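Filed under: Threads / Home & Kitchen
Reading time: 2 min

Danang Yusof
August 1, 2024

1/ I cleaned out our chest freezer and kept notes. Posting them because a few people asked how we store food for a house of four without throwing half of it away.

2/ Start with the bags. We stopped buying the cheapest zip-tops in February. The seams split when you froze soup flat. The ones we use now are thicker and I wash them, except any that held raw meat. Those go in the trash.

3/ Soup and stew get frozen flat on a tray, then stood up like files in a drawer. A flat bag thaws in a bowl of cold water while you cook the rice. A round tub takes all evening.

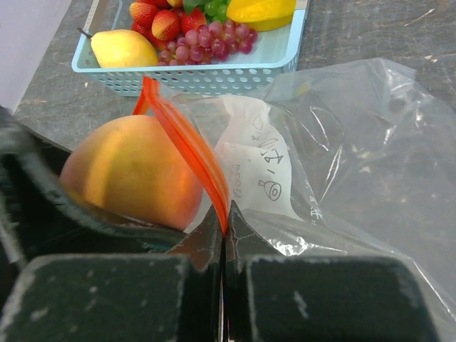

4/ Press the air out before you close the last inch. I fold the bag over the counter edge and push down with my forearm. Straws work too, but I don't use one with meat.

5/ Label before you fill. Marker won't stick to a damp bag. I write the food, the month and how many it feeds. "Red sauce, Feb, 4" is plenty.

6/ I found 26 bags in there with no label at all. Seven were chicken stock. The rest took some guessing — one I had down as gravy was banana.

7/ Baskets matter more than I expected. Without them everything slides to the bottom and stays there. One for meat, one for vegetables, one for cooked meals. Get ones with holes so the cold air moves.
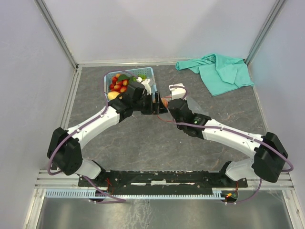 Light blue basket, small holes in the sides.

8/ Bread gets sliced first, always. My brother-in-law Fikri freezes whole loaves and then goes at them with a hammer. He's welcome to reply.

9/ Things I won't freeze again: cooked potatoes in chunks, cucumber, anything with a lot of sour cream. Mashed potatoes are fine if there's enough butter in them.

10/ The list on the lid is the part that keeps it going. Paper, pencil on a string. You take a bag out, you cross it off. I tried an app called Fusach for this and we all forgot to open it.

11/ We ate from the freezer for 19 days after the cleanout and bought only milk, eggs and fruit. Day 12 was dumplings and peas — the kids rated it highest.

12/ Next up is the pantry shelf. There are 20 cans of chickpeas on it and I have no good explanation.

Comments (4)

Aiman Nasution: Does washing the bags really work? Mine never dry inside.

Danang Yusof: Turn them inside out over a wooden spoon in a jar. Overnight is enough.

Fikri Ngau: It was a rubber mallet.

Tirta Mandagi: Please do the chickpeas.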